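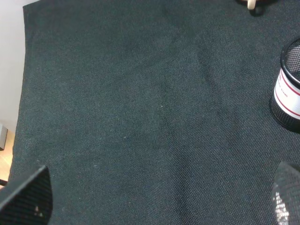 Charcoal cloth, bench by the wall, Friday, before ironing. Mesh pot at right.

Notebook, textiles bench, July

Started the morning meaning to do the Clorkdale sample and spent it on the bench cover instead. Konrad wanted the dark cloth down so the pale threads would show up when we sort them. Fair enough, they do. So does every crumb of chalk anybody has dropped since spring.

The cloth won't lie flat. It was folded in the cupboard under the Gruber boxes and has come out with opinions. Broad soft folds on the diagonal, one long ridge down the middle that reads as a pale stripe under the lamps, and a few shadowy dips that I keep trying to brush off as dirt. I have now tried to brush off the same shadow on two separate occasions.

Things tried:

Smoothing by hand, from the wall outward. Ridge moves over and waits.

Pulling the left side. That edge was never cut straight (my scissors, my fault, see June) so pulling it only makes a new fold pointing at the corner.

Weighting it overnight with the Trillel catalogs. Pressed in the outline of a Trillel catalog, very crisp. If we ever need that on purpose we know how.

Damp press cloth and iron, medium, on an offcut first. Offcut was 20 cm by 5, came out flat, no shine, weave still square when I laid the ruler on it. Verena says go ahead with the whole piece but do it on the ironing table, not on the bench, on account of the bench top being wood and already having one iron-shaped souvenir. Noted.

The whole piece is 85 cm on the short side, so it will need two passes with an overlap. Will do the ridge last. I have a feeling about the ridge.

Separate matter, the mesh pot. It has STAND on the band, dark red between two thin red lines, and Selina reads this as an instruction. It does stand, to be fair to it. It also stands wherever you were about to put your elbow, and its shadow falls right across the sorting area when only the lamp on that side is on. Moved it to the back at ten, it was at the right again by coffee. Ferdinand says he likes it within reach. Proposal — it lives on the shelf until the threads are sorted, then he can have it back with my compliments.

Wall behind the bench could use a wipe but is otherwise fine, and the off-white bounces a useful amount of light onto the cloth. Leave it unpainted for now, whatever Riststead says about accent colors.

To do:
Iron the cover, ridge last.
Recut left edge, with the long ruler this time.
Ask Aurelia if the fusible tape would hold the corners or just leave glue on the wood.
Lint roller. Ours is down to the cardboard.
Clorkdale sample, still.

Later, 4:15. Aurelia says no to the tape. She also says the cloth would have been flat if we had rolled it on a tube, and that she said so in the winter. Found her note further back in this book. She did.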